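Best way to store spare cables at a workbench without them tangling?

Posted in Home & Workshop > Organizing
November 2022
1,304 views

I have a maple butcher-block table that I use as a workbench, and the cables have taken over. I have charging cables, network cables, a few power leads and some short ones I can't identify. At the moment they all go in one drawer. Every time I need one I pull out a knot and spend ten minutes picking at it.

I bought a small yellow plastic basket to keep on the table, thinking I would coil each cable and drop it in. It works for one cable. Once I put three or four in, they are tangled again by the end of the week. The short ones are the worst because they won't stay coiled at all. 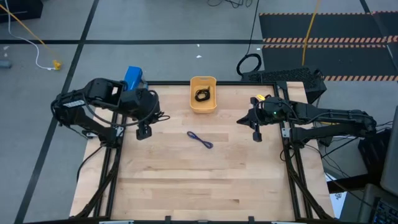

I don't want to drill into the table and I don't have much wall space. I would also like to be able to clear the top quickly when I need the whole surface. Is there a decent way to do this with baskets, or should I give up on them and hang everything?

59 people found this useful
Share

urquijo_bench
Baskets are fine. The trouble is usually the coiling. If you wrap a cable around your hand and elbow, you put a twist in it on every turn, and it will try to spring open as soon as you let go. Learn the over-under coil. The first loop goes on normally, the next one you turn under, and you keep alternating until you reach the end. It feels awkward for a day or so and then you stop thinking about it.

After that, put a hook-and-loop tie on every cable. Get the kind with a slot so it stays attached to the cable when you open it. Don't use twist ties or rubber bands. Rubber bands go sticky after a couple of years and leave a mark on the jacket.

For short cables, don't bother coiling. Fold them in half once, put the tie around the middle, and lay them flat. A cable that is only long enough for one loose loop will never hold a coil.

I would keep one basket on the table with only what you use that week. The rest goes in a box somewhere else, each cable in its own zip bag. I have 8 bags in a shoebox under my bench and I can find what I need without taking them all out. Write the type and length on the bag with a marker.

Last thing, sort out the ones you can't identify. Give them a bag of their own with a date on it. I did this in August and have already thrown out most of what was in mine.

Helpful (31)
2 comments

 Firnach: The elbow wrap ruined a long extension cord of mine. It never lay flat again.

 Peltudham: Do you bag power leads too? Mine are too stiff to fit.

Cuseck
just hang them. over the door hooks, no drilling, couple of bucks. sort by length and you're done

Helpful (6)

Firnach
I would stay with the basket but put dividers in it. Cut up a cereal box, or stand a few cardboard tubes on end and put one folded cable in each. Tubes from paper towels can be cut down to the height of the basket. They don't last forever but they cost nothing.

A shallow basket is better than a deep one for this. If you can see the bottom, you will notice when it is getting too full. With a deep one you keep adding to it and you end up with your drawer again.

If the table needs to be cleared often, check that the full basket still lifts with one hand. Heavy power adapters should go in something separate, on the floor or on a shelf. They drag the thin cables around whenever you move the basket, and that is where a lot of the knots come from.

Helpful (14)
0 comments

Related in Organizing
How do I label black power adapters so the writing shows?
Removing old tape residue from a butcher-block top
Drawer dividers for odd-sized drawers
Is it safe to keep a power strip under a workbench?

This site uses cookies to keep you signed in and remember your settings. Accept | Manage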